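Tistwood Desk Items – Data Card

Summary
Tistwood Desk Items is a collection of short recordings of small office goods being handled and put away on a tabletop. It is maintained by the Varnis office and covers 44 sessions in 3 rooms.

Setting: light wooden table, white paper, black mesh basket.

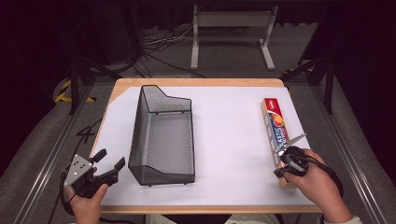
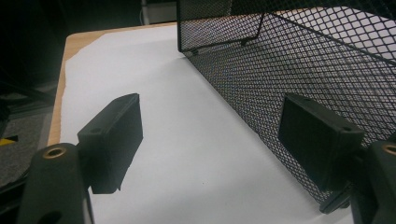
Contents
Each session folder holds the recordings, a plain text item list and a short note on the task. Item lists name every object by type, size and main material. Packaged goods are listed under the package – a boxed product is entered as a box, whatever it contains. Sessions include up to 8 objects.

Categories
Holders and baskets; boxes and cartons; loose stationery. Open holders are entered with the direction of the opening at the start of the session.

Table covering
The paper is replaced when it is torn or marked. Sessions recorded before the paper was adopted carry the tag "bare" and are stored in the Bergmann folder.

Known limitations
Printed text on packages is often partial and should not be used for reading tasks. Fine mesh lets the background show through, and outlines drawn for such items are less exact than those for solid ones. Lighting differs between rooms.

Access
Requests are handled by the Wollness archive desk. Corrections to item lists are published in August with the revised index.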